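Onbridge Felt Work Mat, beige
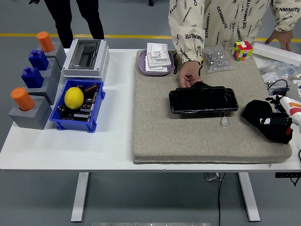
The Onbridge is a felt mat for the workbench, the sewing table or the desk. We developed it together with Sadao Matsuda, who repaired clocks for many years and was tired of looking for small screws on the floor. On felt a dropped part stays where it falls, and the surface under it gets no scratches.

The felt is pressed wool, 89 percent, and the rest is polyester for strength. It is glued on a thin board, so the mat lies flat from the first day. The edges are cut clean and do not need sewing.

Sizes: 41 x 60 cm or 100 x 60 cm
Thickness: 5 mm with board
Colors: beige, dark green
Weight of the large size: almost 2 kg

Care: Brush the mat with a soft clothes brush, always in one direction. For oil stains put some corn starch on the place, wait one night and brush again. Please do not wash it in the machine – the board will bend and we can not replace it.

Not suitable for hot irons or soldering. For this work please see our Skalteo silicone mat.

Delivery takes three to five working days. The large size is sent flat in a strong carton. The dark green is sold out at the moment and comes back in October. For orders over 200 pieces write to Noboru Takagi in our sales office, he will make you a separate price.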